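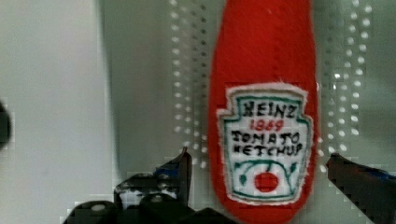 Robot Manipulation, Unit 8
Grasping soft objects from wrist camera views
Ollville, January 2020

Reading for this unit: the Jovum project report, sections on data and on evaluation. Bring your notes from the unit on grippers.

1. The problem

Most early grasp planners assume a rigid object. You fit a shape to it, pick two contact points, check that the forces balance and close the fingers. A plush toy breaks this at the first step. Its outline changes when it is touched, and the contact points move inwards as the fingers close. A planner that stops at first contact will often stop too soon.

2. The Jovum method

Jovum learns the final approach from recorded grasps. The input is the wrist camera view and the current finger opening. The output is a small movement of the wrist, plus a command to the fingers. There is no model of the object and no depth sensor.

The training set holds 2,539 grasps, recorded by people steering the arm. Each one is stored from the start of the approach to the end of the lift. Failed grasps are kept and marked as failed.

The wrist view has one big advantage. Both fingers can be seen on either side of the target, as with the red plush ketchup bottle, so the network can judge whether the object sits in the gap between them. It also has a weakness. At close range a tall object runs out of the view at top and bottom, and its full height has to be remembered from earlier views or ignored. Jovum ignores it.

3. What was compared

Two versions were trained on the same data:

Version A sees only the latest view.
Version B sees the latest view and the one before it.

Both were tested on the Ibarra soft set, with no toy from the set used in training. A trial counts as a success if the object is lifted and held until the arm stops.

4. Results

Version B did better on long, narrow toys. The authors put this down to swaying: one view does not show which way a toy is leaning over. On short, squat toys there was no clear difference between the two.

Printed or stitched labels caused trouble for both. The network tended to centre the fingers on the label, even where it sat well below the middle of the toy. The Pelisside group saw the same thing with boxes and cured most of it by changing the colours at random during training.

5. For the class

Read the error table and sort the failures by stage: approach, closing, lift. Then write half a page on whether a touch sensor in the fingertip would have helped at each stage. Hand in at the start of Unit 9.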